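## 4. First Pickup Test

Run this section after the arms have been homed and the head camera is level. Names in capitals refer to menu items in Plurska, the control program.

1. Set GRIP FORCE to 400. Do not go higher with cloth.
2. Set ARM SPEED to 3.
3. Put one piece of clothing on the floor, clear of the bed and the walls.
4. Choose PICK, then RIGHT ARM. The left arm stays parked with its fingertip up.

**Caution:** Keep hands and pets out of reach of both arms while PICK is active. The stop button must be within your reach.
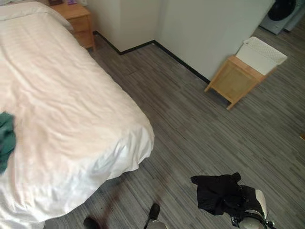

5. When the gripper closes, wait for the HOLD light before you drive the base. Driving early can drag a sleeve under the wheels.
6. Turn toward the basket and choose RELEASE.

**Note:** Dark clothes on a gray floor give a weak depth reading. If PICK stops with error 4, turn on a room light and repeat step 4.

**Note:** Bedding that hangs near the floor can be taken for laundry. Mark the bed as a keep-out area in MAP.

Settings last checked by Vernon Grewal, 10/9/19.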